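Home | Projects | Reports | People | Contact

We use cookies to remember your settings. Accept / Manage

Progress report to the Lernach fund, February 23, 2023
Prepared by Anoma Mridha

The open day at Vindholm was the best thing we've done since the grant began! We had 34 visitors through the morning session alone, and Rodrigo Manzano kept the hand-held grippers moving from one person to the next with hardly a pause. Several people stayed well past lunch (two came back with their kids). Sabina Bandara ran the sign-in desk and collected the comment cards, which we are still typing up.

Recording is going well too. We now hold 2,263 finished handling runs, and nearly 902 of those come from home settings, the part you asked us to build up after our May review.
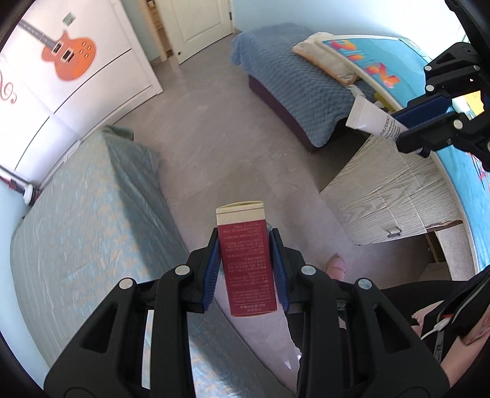

Small household packages are what we most want to get right next, and visitors loved trying them. Ming-te Lam has been pushing for more work with two grippers going at once, and I'm now fully on his side. A little box held upright in one pair of blue-padded jaws and a squeeze tube held sideways in the other ask for quite different grips, and people felt that right away when they tried it.

Still open: spare pads from Dresside, and Selvaraj Sivakumar's travel claim.

Newsletter: enter your email to get project updates.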